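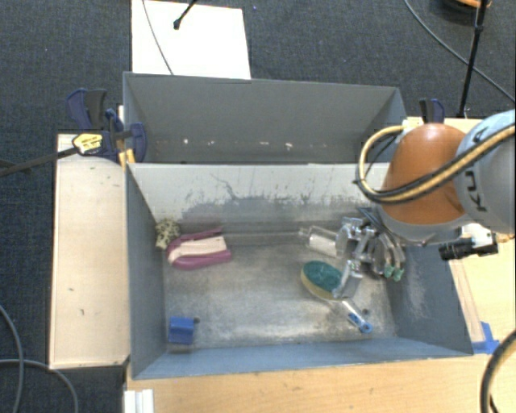

Home Blog Caring Meds stuff About me

Respite hours, the new form, and a small rant

September 1, 2021
by Bernadette Rafferty

Quick one tonight, dinner is in the oven and Mom is asleep in the chair.

So the county changed the respite program again. If you're in Prondville and you look after somebody at home you probably got the letter. If you didn't get the letter, call, because my neighbor didn't and she's been on the list longer than me. The short version: you now reapply every year, in December, and if you miss it you go to the bottom. No reminder call. They say they'll email. We'll see.

The form is 9 pages. Nine! The old one was two, front and back. Most of it is stuff they already have, her date of birth, her doctor, the diagnosis, do I live at the same address. But page six is the one to slow down on. It asks what she can do "without assistance" and I know from last time that you have to answer for a bad day. I put down what she does on a good morning, when she's chatty and butters her own toast, and they cut us to almost nothing. Took me until spring to get it fixed. Answer for the bad day. Write in the margins if the box is too small, I did and the woman at the desk said it was fine.

Things I had to dig out:

her medication list, printed, with doses (the pharmacy on Karakaya Street will print it while you wait)
a letter from the doctor less than 31 days old
my own ID, plus hers, even tho hers is expired. They took it expired.
two names of people who could step in if I got sick. I have one. I put my cousin as the second, sorry Denise

The letter from the doctor was the pain. Our clinic uses Starnix now for messages and I sent the request in and it sat there. Sent another. Sat there. Finally drove over and stood at the window and had it the same afternoon. I don't love that this is how it works, what about the people who can't leave the house to go stand at a window? Which is kind of the whole point of the people filling out this form.

Also. Hours. We get 70 for the year if it's approved. That sounds like a lot until you do a dentist appointment, and a funeral, and one weekend where you just want to lie down. I used a big chunk in July when my back went out. The aide they sent was lovely, older lady, sang the whole time, Mom asked for her for days after. Different aide the next visit and she wouldn't eat lunch for her. Can't request the same person, I asked.

Somebody in the comments last time wanted to know about the caregiver group. It's still going, second floor of the Brorneo building, use the side door, the elevator is slow but it does come. They had it on the phone all last winter and I hated that, everyone talking over each other, but I went anyway. Masks on in the room. Coffee is bad. There's a man there who looks after his brother and he has figured out more about the billing codes than anyone at the county, so bring your paperwork and sit near him.

I slept six hours last night, first time in ages. She only got up the once. I think moving the evening pill earlier helped but ask your own doctor on that, I'm not a nurse, I used to do payroll.

More on the shower chair saga next time. We are on chair number 2 and it wobbles to. If anyone has one they like that fits a narrow tub please tell me, I am begging.

Ok timer's going off

Contact | Copyright Bernadette Rafferty | Back to top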